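# Plisto tidy-up set: read me first

27 shares · 4 comments

Hello! I look after the Plisto set, which is a pile of short recordings of a robot arm putting household bits away (or trying to). It's for anyone wondering whether machines can do chores yet. My own answer is "a few of them, slowly, if you're patient".

## What's in it

There are 485 recordings across 15 everyday objects, all done at our Erevthorpe workshop. The arm carries a small camera near the gripper, so you mostly get yellow fingers and whatever they're going for. Each attempt is marked as done, dropped or gave up, and I did the marking myself with a lot of tea.

Tins are my favourite to watch. A person scoops one up without thinking, but the arm has to pick which sides to hold and how hard to squeeze, and a square tin lying at an angle is a proper puzzle for it! 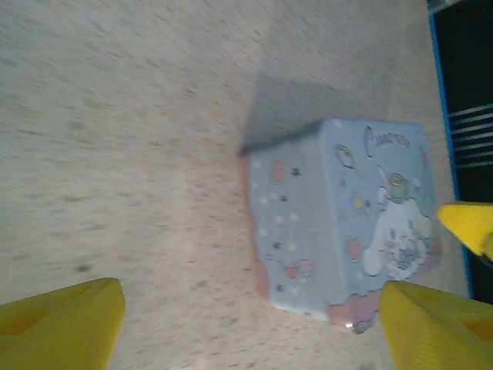
## How it gets on

Out of 35 tries in the tin folder, 6 are marked as dropped. Soft things are far worse, and I wouldn't let it near my socks. Colen (our planning code) still dithers over anything shiny, so expect long pauses.

## Using it

Unzip, open the Pillay folder first, and read notes.txt before you train anything. The January batch has the old labels, sorry, I'll get round to it.

## Comments

**Lucía Segura:** Is the tin folder in the small download or only the full one?

**me:** Only the full one, for now.

**dishpan_dan:** wake me when it does the ironing

**mo_k:** The pastel blue tin is lovely, my daughter wants it.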